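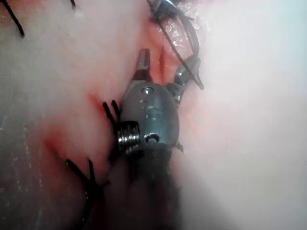 **Figure 1.** Wrist view: an instrument head close against the tissue, with black sutures on the left.

### 3.2 Gathering the suturing examples

I'll start with the wrist cameras, as they gave us most of our headaches and most of our useful data. When Harish Dubey and I first planned the Saludo set, we thought one good fixed view would be plenty (it's what a person would ask for, after all!). Then we tried training on it, and the learner kept losing the needle whenever a tool got in the way. Adding a small camera at the wrist meant we could look right in at the jaws and the thread. The price is that a wrist view can be awkwardly close. In Figure 1 the whole right side is a pale haze, and I'd still rather have that clip than lose it, because the learner is going to meet views just like it when it's running on its own.

Rosalinda Mangubat and Dindo Rivera did nearly all the driving. Each of them sat at the console for up to 30 minutes at a stretch, and we asked them to sew the way they normally would, with no slowing down for our sake. Every stitch was saved as one example, from picking up the needle to trimming the tails. We also kept the fumbles. I was quite stubborn on this point! An early batch had been tidied so thoroughly that the learner had never seen a dropped thread, and it simply froze the first time it met one.
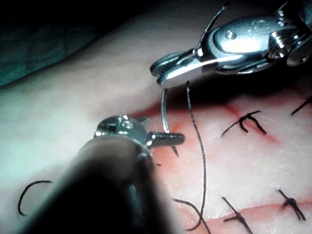

**Figure 2.** Wrist view of a stitch on the practice pad: the upper tool holds the curved needle and the lower jaw rests beside its tip.

The bit everybody asks me about is the handover, when one tool lets go of the needle and the other takes it. We label three moments here: needle in, needle showing, needle taken. The middle one is the hardest to agree on. Figure 2 is a fairly kind case, with the needle's arc in plain sight, and even so it's a very thin thing to find among all that bright metal. In-ho Bang and I each labelled the same 200 stitches without talking to each other, then went through the ones where we differed by more than 25 time steps. Most of the quarrels were over "needle showing", and we ended up rewriting the rule so that the tip has to be clear of the surface in at least one view.

Thread is another story. A needle is stiff, so if you know where one end is you can make a decent guess at the rest, but thread goes wherever it likes. We don't label its full path, only whether it is free, held or caught on a tool. Those are blunt labels, I know. We tried drawing the whole strand by hand for a week in May and our labels got worse as the week went on, so we stopped.

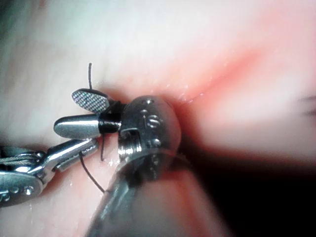 **Figure 3.** Black thread tangled around a grasper, the sort of moment we mark as "caught". A second tool presses on the tissue beside it.

Clips with the "caught" label, such as the one in Figure 3, stay in the training set, and we count them separately when we split the data so that they don't all land on one side. Renato Cabanatuan wrote the splitting script on top of Jutura, our recording software, and it also checks that the wrist and fixed views line up in time. If they drift apart, the stitch goes back to be matched again by hand. What we have at the end of all this is 1000 stitches, each with its views, tool positions and labels. The two drivers have different habits (Dindo pulls the thread through in short tugs, Rosalinda in one long sweep), and we left those in as well.
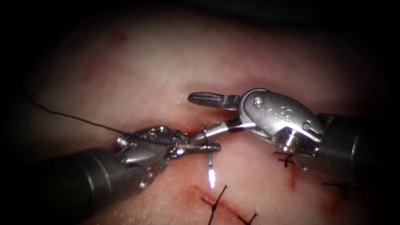 Could the same learner be trained with the fixed view alone?

It could, and we did so as a baseline, but it lost track of the needle more often during handovers, so the main results use both kinds of view.

The baseline used the same split and the same labels, with the wrist views left out. Training settings for both versions are in Section 3.3.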